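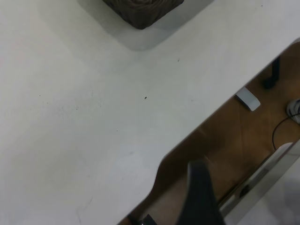 Zukham has paused bread handling trials of its Cernon arm at Brarach after a grip fault, June 2022. Force reading froze on 2 of 16 runs, gripper kept closing after the stop comand. No injuries. The work is simple enough - a roll, a woven basket, a white table with a curved edge - and staff often stand close to that edge, so the fault is being treated as a safety matter.

"We stopped the same hour," said Dariusz Głowacki, trials lead. "Cause not confirmed yet. We suspect the wrist cable." 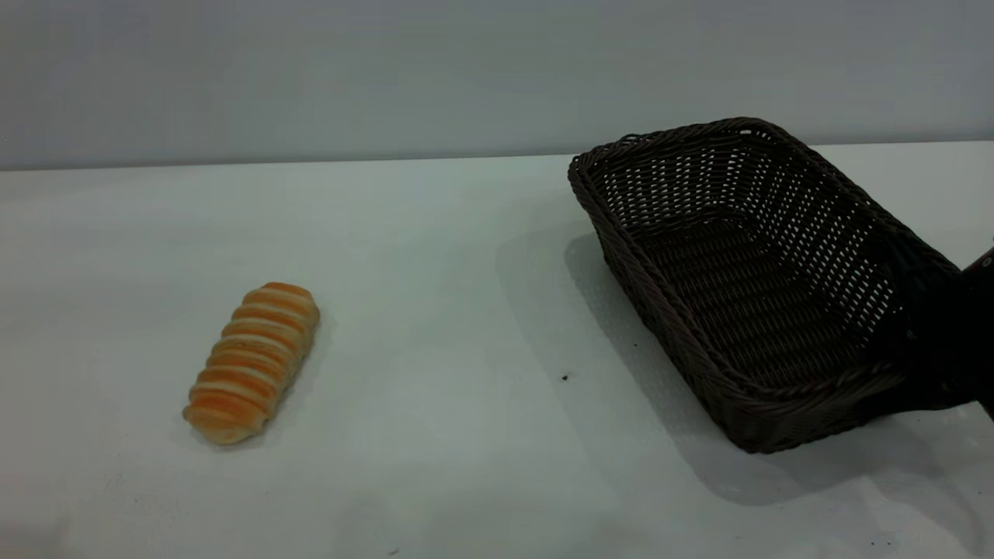
Bread roll and basket on the trial table, gripper at right.

Users of the same gripper should cut power before reaching in, and not rely on the soft stop. A software fix is due in 7 days, checks by Yang to follow. Trials stay paused untill then.

Press contact: Cristóvão Rebelo, Zukham press desk.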